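Research > Robotics > Features

Two arms, one grasp

Sorting parts into bins is an old benchmark for two-armed robots. The Stefanou group at Onton changed one thing: both arms have to agree on a grip before either one lifts.

The method, called Monov, trains a single policy on paired motions. Earlier systems ran a separate policy for each arm and corrected for conflicts afterward. Monov scores each candidate grip by the load it would put on the opposite wrist, then drops any pair above a set limit.

Training used 841 demonstrations, recorded on the Avamska bench over the spring. The group held back 174 for testing. Dropped parts fell by around 7 percent against the two-policy baseline, with most of the gain on long, branching pieces.

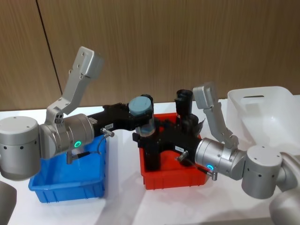 Cycle time got worse. The grip search adds a delay before each lift, and the group has not yet tried to shorten it. A version with a smaller candidate set is due for bench tests in September.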